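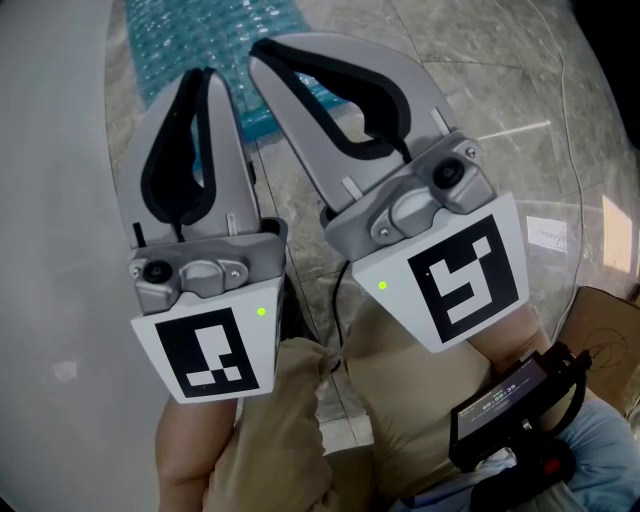
Cleaning dull marble tile without wrecking the polish

Posted in Floors and Walls by ogbonna_flat
Viewed 1307 times

We moved into a ground floor unit in Dernach in June and it has grey marble tile right through the hall and kitchen. The previous people left a half bottle of vinegar spray under the sink and I used that for the first couple of weeks until my sister told me to stop. There are now dull patches in front of the stove and a ring near the fridge where somebody put down a glass of lemon cordial. The rest of the floor still has a bit of shine but it looks streaky after mopping, mostly in the afternoon when the light comes in low.

I'd like to know whether the dull bits will come back with polish or whether the stone has to be ground. Also what to mop with from now on. I've been quoted $3208 to have the whole lot honed and sealed and I don't want to spend that if I can do the kitchen end myself. We rent it out later on so it doesn't need to be perfect.

okham_tiler

The dull patches are etching. Marble is mostly calcium carbonate and acid eats the surface, so vinegar, lemon, wine and a lot of bathroom sprays will all do it. It isn't a stain and no amount of scrubbing will shift it. Sealer won't prevent it either. Sealer only slows down things soaking in.

Run your fingernail over the edge of a patch. If you can't feel a step, it's light etching and you have a fair chance with marble polishing powder, the kind you make into a paste with water. Try it in a corner or behind the fridge first. Damp white pad, small area, work it for a few minutes and keep it wet, then rinse well and dry with a towel. If the shine comes up, do the patches and feather out past the edges so you don't end up with bright spots instead of dull ones.

If you can feel the edge, it needs honing with diamond pads before the powder. You can do that by hand on a patch the size of a dinner plate but I wouldn't take it on across a kitchen.

For mopping, use a pH neutral stone cleaner at the weak end of what the label says. Streaks are nearly always too much cleaner. Use two buckets, one for the cleaner and one to rinse the mop, and change the rinse water when it goes cloudy. Buff dry with a microfibre cloth if the light bothers you. Vacuum with the brush head first, as grit does more harm to the polish than shoes do.

On the quote, ask them to price the kitchen end on its own. Ask what finish they'd be matching too – a honed floor is matt and will look odd up against a polished hallway.

zornville2

bicarb and water works on ours, never had a problem

okham_tiler

Bicarb won't etch it but it is slightly abrasive and it leaves a film if you don't rinse properly. Fine as a poultice on a greasy mark, I wouldn't mop with it.

ogbonna_flat

Thanks. I can't feel an edge on any of them except the cordial ring. I've got a tub of the powder and did a test behind the fridge, up to 100 strokes with the pad before there was any colour change in the paste. It came up closer to the hall tiles than I expected. Will do the stove side next and get a price for the ring.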